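Community Help > Books, Study and Spiritual Life > Reading Groups

Reading order for a study group on the early lectures?

Posted 24/11/2025 by Skivirix

Print this page | E-mail this page

Hello to all. I am in a small reading group in Garkport, and in December we want to start a new cycle of study. Until now we have read only introductions to spiritual science, written by other people, and now we wish to read Steiner himself. The difficulty is that the members don't agree where to begin. One part wants to take "Theosophy" and go chapter by chapter. The other part says this is too dry and wants to begin with lectures, because a lecture is spoken to living people and is easier to follow.

We are 6 persons, and we meet for 2 hours each time. English is the second language for most of us, so we read slowly and often stop for one word. My own wish is for the book, but I don't want to push the others. I also have a question about the meditative exercises. Should a group do them together, or does each person do them at home and keep silent about it? I could not find a clear answer in the introductions.

Thank you in advance for your patience with my English.

Contreras

I was in the same situation with my group, so I can tell what we did. We took the book first. It was slow – one chapter lasted us three meetings – but afterwards the lectures were much more clear, because in the lectures he often supposes that you know already the words "etheric body" and "astral body" and he does not stop to explain them. If you begin with lectures, every evening becomes a discussion about vocabulary.

My advice is to let one person prepare a summary of half a page before each meeting. It should be only a summary, without opinions. The opinions come in the second hour. We have a rule that in the first hour you may say only what the text says, and you must be able to show the paragraph.
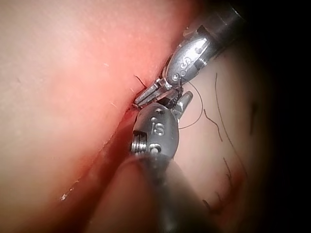
About the exercises, my understanding is that they are for the single person. What a group can do together is to practice attention, and this is also a preparation. We read one page aloud, then we close the book and try to rebuild the order of the thoughts, first forward and then backward. In the beginning it goes badly. I tell new members to think of the way a wound is closed in surgery with the robot instruments, where one small metal jaw comes from above and another from below and they meet at the thread. The attention should be as narrow as this, on one place only, and the rest of the page can wait. After a few months you notice that you also listen better when another person speaks.

One more thing, please compare your translations before you start. In our group there were two different editions, and the word "Geist" was "spirit" in one and "mind" in the other. We lost a whole evening with it. Now we all use the same edition, and one member keeps the German text beside him for the difficult places.

Plurkine

Just start with lectures. People leave if it is boring. You can always look up the words.

Garkport_Reader

I agree with Contreras about the edition, but I would not be so strict about the first hour. In our group some people are shy, and if they must always show the paragraph they say nothing at all.

For Skivirix, maybe there is a middle way. Read the first chapter of "Theosophy", the one on body, soul and spirit, and after it take one single lecture on the same subject. Then ask the group again what they prefer. With two hours you can finish a short lecture if somebody reads it at home before and marks the main places.

For the exercises, we don't do them together either. We keep a few minutes of silence at the start, and each person uses it as he wishes.

Recent in Reading Groups

Which translation of "The Philosophy of Freedom" for beginners?
Is it useful to read the Gospel of John lectures alone?
How to keep notes on a long lecture cycle
Calendar of the Soul – which week do you begin with?
Looking for a study group by e-mail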